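Updated 8/19/19

This page covers how to get a resolution onto the agenda of the Urnlow town board and prepare it for a vote. It applies to resolutions brought by residents. Zoning changes and budget amendments follow separate procedures.

## Before you start

You need:

- A registered address inside the town limits
- The current agenda request form from the clerk's office
- The signature sheet that goes with that form – older sheets are rejected
- The text of the resolution, no longer than 800 words

Read the minutes of the last few board meetings. If the board has voted on the same question in the past year, the clerk will return the request unless the text is materially different.

## 1. Write the resolution

A resolution has two parts. The first is a set of clauses that begin with "Whereas" and state the facts. The second is a set of clauses that begin with "Resolved" and state what the board will do.

Write the "Resolved" clauses first. Each one should name an action, the office that will carry it out, and a deadline. "Resolved, that the town supports clean water" passes easily and commits the town to nothing. "Resolved, that the public works office will publish test results for the Hailu well by the end of each quarter" can be checked.

Keep the "Whereas" clauses short. Every factual claim needs a source, listed by number on a separate page.

## 2. Collect signatures

A resident request needs 207 valid signatures. The number is fixed in the town code and does not change with turnout.

Signers must print their name, sign, and give a street address. Post office boxes are not accepted. A signature is also struck if:

- the address falls in Skulthorpe, which shares the zip code but has its own board
- the same person has signed twice (one entry is kept)
- the printed name cannot be read

Collect more than you need. There is no second filing window for the same meeting if the count comes up short.

## 3. File the packet

Deliver the form, the text, the source page, and the signature sheets together. The clerk does not hold partial packets. The deadline is seven business days before the meeting, at close of office hours.

Ask for a stamped copy of the cover page. If there is a question later over whether the packet was on time, the stamp settles it.

Packets can also be uploaded through Forumell, the town's meeting portal. Scan the signature sheets as a single PDF. The originals must still reach the clerk before the meeting.

## 4. Line up a sponsor

A resident cannot make a motion. At least two board members must take part: one to move the resolution and one to second it. Send both of them the final text, including the source page, as soon as the packet has been accepted.

If a sponsor asks for changes, get them in writing. Small wording changes can be made from the floor. A change to a deadline or to the responsible office means a new filing.

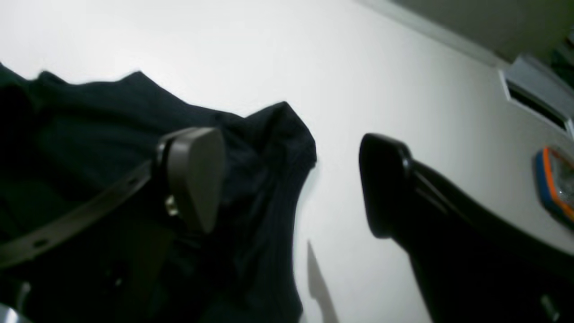
## 5. Speak at the meeting

Sign up on the sheet by the door before the meeting is called to order. Each speaker gets two minutes, and time cannot be passed from one speaker to another.

Start with your name and street, then the item number, then the action you want. Leave background to the written packet. Written comments sent through the portal go into the record but are not read aloud.

## 6. After the vote

If the resolution passes, the signed text is posted with the minutes. Check it against your stamped copy, including any changes made from the floor. Report errors to the clerk in writing before the minutes are approved at the next meeting.

If it is tabled, it stays on the list of open items and needs no new signatures. The board takes no votes on resident items in July, so an item tabled in June moves to the August agenda.

If it fails, the same text cannot be filed again for one year.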